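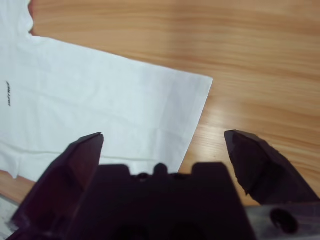 White cloth on a wooden tabletop.

Drimard Garment Steamer, Tabletop Model

The Drimard is a compact steamer for shirts, table linens and light curtains. It heats up in 48 seconds and runs on standard household current. Use it on a hanger or over a flat surface covered with the Makris pressing mat (sold separately). Do not steam directly over bare or finished wood.

Steam settings: 3
Low is for synthetics and blends. Medium is for everyday cotton. High is for linen and heavy cotton.

Power: 1,367 watts

Cord: extra long, with a swivel at the handle so it does not twist.

Tank: lifts out from the back for filling at the sink. Tap water is fine in most areas. If your water is hard, use distilled, or fit the Flurgate filter cartridge. Replace the cartridge when the indicator turns red.

In the box: steamer, fabric brush, lint pad, measuring cup, printed guide.

Care: empty the tank after each use and let the unit cool before storing it upright. Wipe the steam head with a damp cloth. Do not use vinegar or scented water in the tank.

Warranty: 2 years, parts and labor. Keep your receipt.

Sold and serviced by Trivetti. Replacement brushes and tanks are listed under Parts. Orders placed before noon ship the same business day.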